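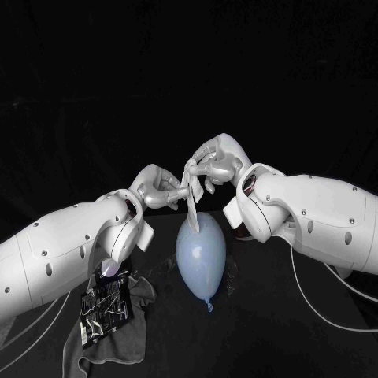

Balloon people wanted, part time, starting in March

Hi! I run the decorating side of Allby, a small party workshop on the second floor over the old Livano shoe store, and I need more hands. If you like balloons, tape, ribbon and a long table with the radio on, keep reading. If the squeak of latex makes your teeth hurt, I completely understand, but please save us both the trip up the stairs.

I'm looking for 4 people for the spring season. Graduations are coming, then the wedding crowd, and last year I was tying garlands at midnight in my pajamas and I'm not doing that again.

What you'd be doing

Mostly table work. You inflate, you tie, you attach the strip or ribbon or tag, you set the balloon upright in its spot and you reach for another one. Centerpieces are the bulk of it, and they're fussier than people expect. A balloon that stands straight on a table has to be the right size and the right tightness, and whatever is fixed to the top has to hang down clean without tugging it over. I like the strip handled with both hands, one high and one low, so it doesn't twist on you before it's where you want it. You'll get the feel for it (everybody pops a few the first day, I buy extras).

There's also sorting, which I love and most people don't. Colors go in the drawers, ribbons go on the pegs, and the little scraps go in the coffee can because I do use them! Toward the end of the week we pack for delivery, and that means big bags, a lot of slow walking and somebody holding the door.

Hours and pay

Shifts are 4 hours, afternoons or evenings, and you can pick up to 6 a week if you want them. Pay is 20 dollars an hour, the same for everybody, including the first shift when you're learning. We take a proper break and I put out snacks. The good pretzels, usually.

Big weekends can run late. I'll ask, and you can say no.

Who I'd like to hear from

You don't need experience. I've had bakers, retired teachers and a guy who used to tie fishing flies (he was unbelievably good), and they all did fine. Steady fingers help a lot. So does patience with tape, and short nails, sorry, I know. You'll be standing for much of the shift, though I have a couple of tall stools if you need to sit, and we can work that out.

Two things I can't get around: no latex allergies, and you have to be 18 or older, my insurance is strict on that.

Everyday Spanish or Turkish would be a real plus. We do a lot of weddings for the Sarıgül banquet hall across the river and the families like to stop by and talk colors for an hour. It's my favorite part of the job, but I can't do it and tie knots at the same time.

How to apply

Send me a few lines at the workshop email on our contact page. Tell me which afternoons or evenings you have free and something you've made with your hands, anything at all, a scarf, a birdhouse, a decent pie. No résumé needed unless you feel like it.

I'm holding a tryout night on Tuesday at 6. It lasts 2 hours, it's paid, and you'll make a small centerpiece that you get to take home. Come in by the side door next to Bullex Printing, the front one sticks. Street parking is free after 5 and the bus stops on the corner.

If you can't make the tryout, write anyway and we'll find another time. Wear something you don't mind getting glitter on.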